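Ikine Extends Biline Bedding Range to Deep Mattresses

Wider fitted sheets and revised care labels available to retailers from July

Bedding supplier Ikine will add two fitted sheet sizes to its Biline range in July. Both are cut for mattresses up to 42 cm deep, including any topper. Existing Biline sizes remain on sale and their order codes do not change.

The new sheets use the same plain-weave cotton as the current range. Elastic now runs along all four sides of the hem, where earlier sheets had it at the corners only. Corner seams are sewn twice and the seam allowance has been increased. Printed and solid-color versions will ship together.

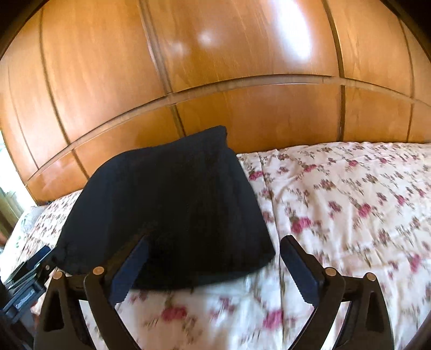
Care and labeling

Care labels move from the side hem to the foot end, so that the sheet can be turned the right way without unfolding it. Washing instructions for printed cotton now advise a full load of similar colors, a warm cycle and low tumble drying. Dark clothing should be washed separately for the first few cycles.

"Most returns in this category concern fit," said Solène Tanguy, product manager at Ikine. "Customers measure the length and width of the mattress and leave out the depth. The depth is now printed on the front of the pack."
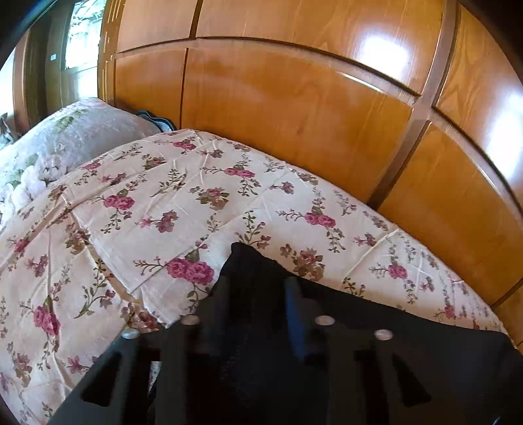

Rose-print floral sheet on a bed beside a wood wardrobe.

Orders and samples

Cutting and sewing will be carried out by Millet, which has produced the Biline range for over two years. Retailers may order through Riter, the range's distributor. Fabric swatches are free on request. Full-size samples are charged at trade price and credited against a first order.

Trade contact: Timothée Besnard, Ikine sales office. Telephone inquiries are not taken on Tuesday.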